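Guvilden (teaching method)

Guvilden is a method for showing an industrial robot arm how to pick and move objects, in which a person first guides the arm by hand and afterwards by remote control. The method was worked out at the Barkberg workshop and takes its name from the storage building where the first trials were done. It belongs to the wider family of techniques known as programming by demonstration, or learning from demonstration.

Background

In conventional programming the operator writes down every position which the arm must reach. This works well when the parts always arrive in the same place and the same orientation. It works poorly for bin picking, where the objects lie in disorder and are of different shape, weight and softness. Before the Guvilden method was introduced, the group in Barkberg used a teach pendant for all tasks, and a change of object could demand a full afternoon of new programming.

The first demonstrations were made in April with an older arm and a single bin. The operators noticed that a person holding the tool flange could show a good approach to an object in a few seconds, but became tired after half an hour and began to make shorter, less careful movements. For this reason a second mode, by remote control, was added in the following season.

Hand guiding

In the first mode the arm is put in a compliant state, in which the controller compensates for the weight of the arm and of the tool. The operator grasps the flange and leads the gripper to the object. Joint angles are recorded continuously, and a foot pedal marks the moment of closing. The speed is limited by the safety controller, and a second person stays at the emergency stop during the whole session.

Hand guiding gives the operator a direct feeling of contact, but the force readings are disturbed by the operator's own push. The hands also hide a part of the bin from the overhead camera. Recordings of this type are therefore used mainly for the path above the bin and less for the final grasp.

Remote control

In the second mode the operator sits outside the fence and moves a hand controller, whose motion is transferred to the gripper at a reduced scale. The software for this transfer is called Anton. It filters out trembling of the hand and refuses any command that would bring the tool through a wall of the bin. A trigger opens and closes the gripper.

New operators usually need some practice before their demonstrations can be used. The most common fault is hesitation: the gripper hovers over the object, and the robot later learns to hover as well. Anton marks such pauses in the recording, and the operator may cut them or repeat the attempt. Failed grasps are kept in a separate folder – they are useful for teaching the system to recognise when it should try again.

The Rønning collection

The largest set of recordings made with the method is the Rønning collection, which contains 1,758 demonstrations with 43 household objects. Of these, 193 were made by hand guiding and the rest by remote control. The objects were chosen for their variety of surface and colour, and include toys, brushes and cups. They are rearranged between attempts, so that the same object is met lying on its side, against a wall or under the edge of another one.
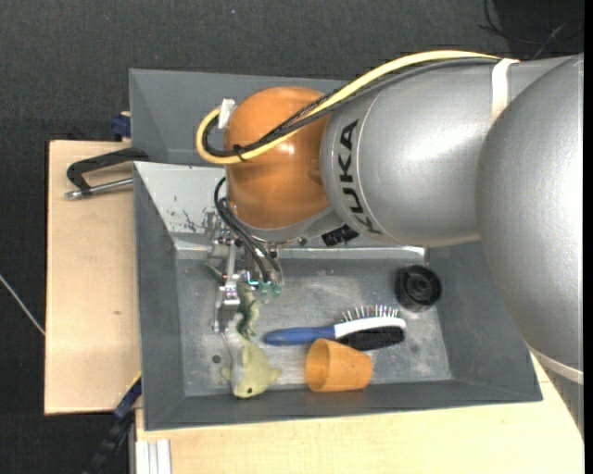

Each demonstration is stored with the joint angles, the gripper state and the camera pictures, and has a short label naming the object that was intended. Labels are written before the attempt starts. When the gripper takes a different object by mistake, the label is left as it is and a note is added.

Limitations

The method depends strongly on the skill of the operator, and two persons may show quite different grasps for the same object. Tests in Barkberg indicated that nearly 1,000 demonstrations were needed before the learned behaviour became stable, and fewer gave uneven results with soft objects. The delay between the hand controller and the arm is small, but it is noticeable in fast movements. Cables along the arm must also have enough slack for all wrist positions, as an operator working by remote control does not feel when they are pulled tight.

See also

Bin picking
Kinesthetic teaching
Teleoperation
Teach pendant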